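Computer Teardown Project – Spring Gallery

Posted Apr 5, 2026, by Emiliano Peñalver

Print this page | E-mail this page

Okay, so a bunch of you have been asking what we've been up to in the robotics club this spring, and I kept promising to put a gallery page together and kept not doing it. Well, it's spring break and I've run out of excuses!

Quick recap for the parents and for anybody who joined after winter. Our project this year is taking apart old desktop computers with robot arms. You know how schools and offices end up with closets full of dead PCs? Most of what's inside can be pulled and tested, and a lot of it still has some life left in it. A person with a screwdriver can do a tower in up to 20 minutes once they've had some practice. We wanted to see how much of that job we could hand over to a pair of arms, and we picked it because it sounded easy. (It did sound easy. I have the meeting notes.)

We call the whole setup Udis. I've been asked what it stands for and the answer is that we voted on it at the end of a very long meeting and there was pizza. The control program is called Hukness, and it's all student code except for the motion library. As of last week it's 1,485 lines long, which I know because Esteban (that's our test computer, the one we run everything on before it goes near the arms) prints the line count every time it starts up. In February it was 1,394, so you can see we've been busy, or else we've been bad at deleting things. Probably some of each.

The order we're working toward goes like this: side panel off by hand, drive out, memory out, then the processor, then whatever cables we can get at. Cables are the worst part by a mile. A hard drive is a nice solid block and it stays the shape you expect. A cable flops over wherever it wants, and then the program is looking for a connector that has moved an inch to the left. We spent most of March on that and I'd call it half solved, if I'm being generous.

Memory sounds like it should be simple too, right? You push the clips, the stick pops up, you grab it. But you've got to grab it squarely or it jams in the slot, and the arm will happily keep pulling. We added a force limit after the first time that happened. If you're building something like this, please add the force limit first – you'll save yourself a stick of RAM and an awkward conversation.

Parts go into a tray with guides and slots, so each thing lands in a known spot and the next step can find it again. We went through several versions of the tray on the printer before everybody was happy with the fit. The Flenier design (named after the cafe where it got sketched on a napkin) is the one that stuck.

On to the gallery! Click away, and if you want a bigger copy of anything, just write to the club address at the bottom.
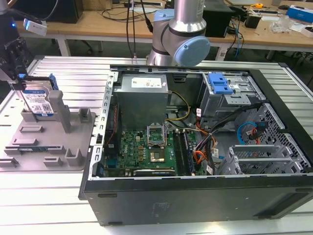
ROBOTICS LAB, April – A Dell on its side with the panel off, and a hard drive up in the gripper, blue mounting rail and all. There's a memory module sitting in the gray tray, and the bracket on the processor socket is raised. I love how much you can see inside one of these once it's opened up. Look at all the cables in there and you'll understand why I complained about them for a whole paragraph!

More pictures are coming once I've sorted through the folder, which has 200 files in it and half of them are named "test." I'm hoping to get those up before the end of the month, along with the wiring diagram that two of you have asked me for (I haven't forgotten, I promise).

We're also still collecting old desktops. Any brand is fine, working or dead, but please take out anything private first – or tell us you'd like the drive back and we'll put a sticker on it. Laptops we can't use this year, sorry. Monitors either. If you've got spare SATA cables or a box of case screws lying around, we'll take those gladly.

New members are welcome all the way through the end of the school year, and you don't need to know how to code. Somebody has to design the next tray, and after the last one I'd be happy to let it be you.

Contact: use the club address on the sign-up sheet | © 2026 Emiliano Peñalver and the Udis team | Back to top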